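Grendthorpe holt Platz drei beim Hallenturnier in Narov

Die Bogenschützen des SC Grendthorpe haben das Mannschaftsturnier in Narov auf dem dritten Platz beendet. Nach einer knappen Niederlage im Halbfinale gegen den Gastgeber gewann das Team das kleine Finale gegen Skornetti mit 5:3 Satzpunkten.

In der Qualifikation lag Grendthorpe nach der ersten Runde nur auf Rang sieben. Vor allem auf der linken Hallenseite gab es anfangs Probleme mit dem Licht.

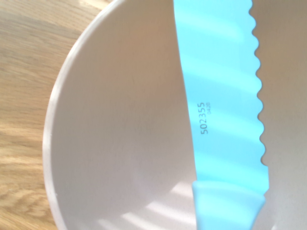

Im zweiten Durchgang lief es deutlich besser. Mit 43 Zehnern schob sich die Mannschaft noch auf Rang 4 vor und ging damit dem Titelverteidiger im Viertelfinale aus dem Weg. Dort reichte ein ruhiger letzter Satz zum 6:2 gegen die zweite Vertretung aus Narov.

Rund um die Wettkämpfe war die Halle gut besucht, 200 Zuschauer sahen die Finalrunden. Das Turnier gewann der Gastgeber.
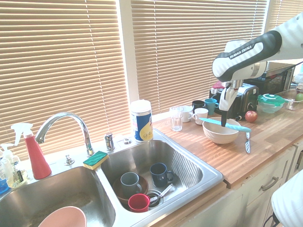
Lu
Redaktion Vereinsnachrichten
12. Februar 2019

Für die Mannschaft geht es jetzt mit dem Techniktraining weiter. Die Freiluftsaison endet im September mit dem Rückkampf in Skornetti. Wer dort starten möchte, trägt sich bitte in die Liste am Schießstand ein. Im Team sind noch 3 Plätze frei, auch für Nachwuchsschützen mit gültigem Startpass.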